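Chapter 7
Before You Switch It On

I came to safety rules by the back door. My first job at Plavbridge was writing the manuals, and I thought of standards as the dull pages at the back that I could copy over from the last machine. Then Clémence Fleury, who ran the test floor, handed me a clipboard and asked me to sign off a cell myself. I read those dull pages very carefully that night!

So let's start with the kind of cell you're likely to meet first — small arms, soft goods, everything on a tabletop. It's easy to be relaxed around one of these. Two light arms gripping a checked shirt don't look like much of a threat, but there are still two grippers that close, joints that fold and a rail for your sleeve to catch on. Keep all of that in mind as you read the rules below.
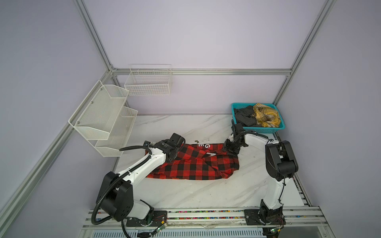 7.1 Who is allowed to reach in?

My own rule is short: no hands past the frame until both arms have stopped and the drives are off. Paused doesn't count. A paused arm may be waiting for a signal, and you won't always know which one (I've been caught by this, and I'd written the manual).

After a stop, wait 60 seconds and look at the status lamp again before you touch the cloth. Then write the stop in the log, with your initials — we'll fill in a log page together in section 7.3.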